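Closbridge Service Desk
Ticket category: Demonstration devices and display fittings
Subject: Handsets not charging or holding position on counter stands
Status: Resolved, monitoring
Priority: Normal

Summary of issue
The Closbridge branch reported on Friday that several demonstration handsets would not remain on charge overnight. The branch also reported that two of the Vostodeo stands had begun to lean under load. The stands were supplied as part of the Royer counter refresh, and the order covered 12 units.

Initial checks
The branch was asked to remove all handsets from their stands, power them off, and lay them screen-up on a flat surface before any further testing. Cases and adhesive pads were to be removed at the same time. Handsets are identified in this log by frame color, as the asset labels on the backs are not legible in all cases.

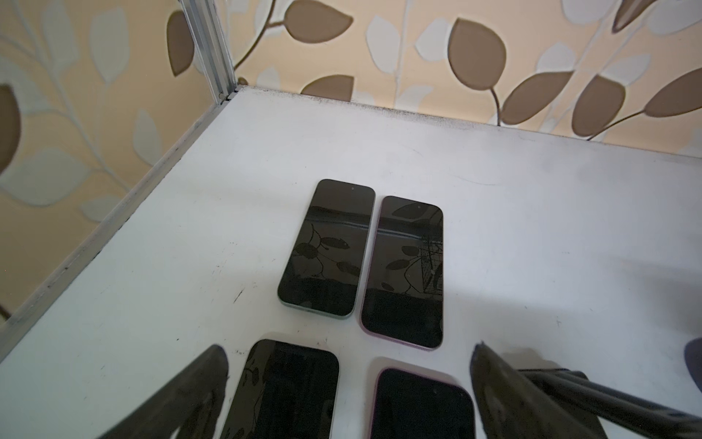
Gorkix Support: please confirm whether the handsets were fully powered off or only locked when the charge readings were taken. A locked handset continues to run the demonstration loop and can lose up to 20 percent overnight even on a working stand. We would also ask that the original cables be used for the retest, as replacement cables under 200 centimeters are outside the supplied specification.

Branch response
The handsets had been locked only. The readings were repeated with all units powered off and with the original cables. All but one of the handsets held their charge. The remaining unit, with the green frame, dropped to 19 percent and has been listed for battery replacement.

Stand inspection
The leaning fault was treated as a separate matter. Each stand was to be tested without a handset, first by hand pressure and then by checking the hinge screw. The stands on the table are not all of one pattern, and the procedure differs accordingly. The black folding stand near the center has a hinge and should be tightened a quarter turn at a time. The gray stand with the round base and the two square cut-outs should be checked at the base – the cut-outs must be free of adhesive before it is returned to use.

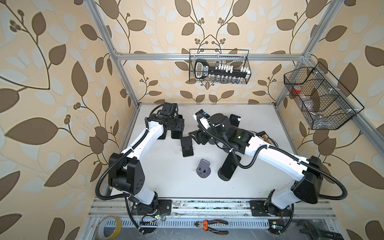

Findings
Two hinge screws were loose and have been tightened. Adhesive residue was found under one base and removed with a dry cloth. No parts were ordered. 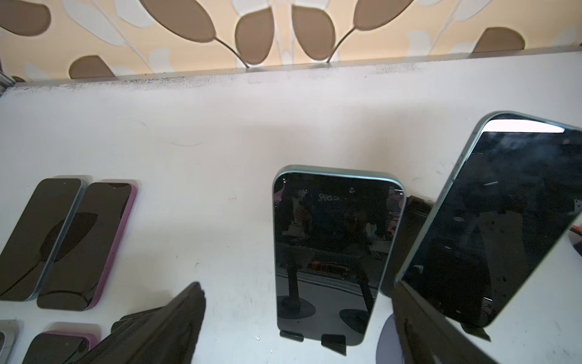

Cleaning of counter surfaces is the responsibility of the branch and is not covered by the Royer agreement. Residue beneath a stand can prevent it from sitting level, and the fault may then be reported again in error. The gray-black dust along the back edge of the white top should be wiped away before the stands are put back. Liquid cleaner is not to be used near the charging contacts.

Outstanding actions
Battery replacement for the green-framed handset – Gorkix to advise on a collection date.
Branch to repeat the overnight charge test in June and add the readings to this ticket.
Ticket to remain open for monitoring until the readings are received.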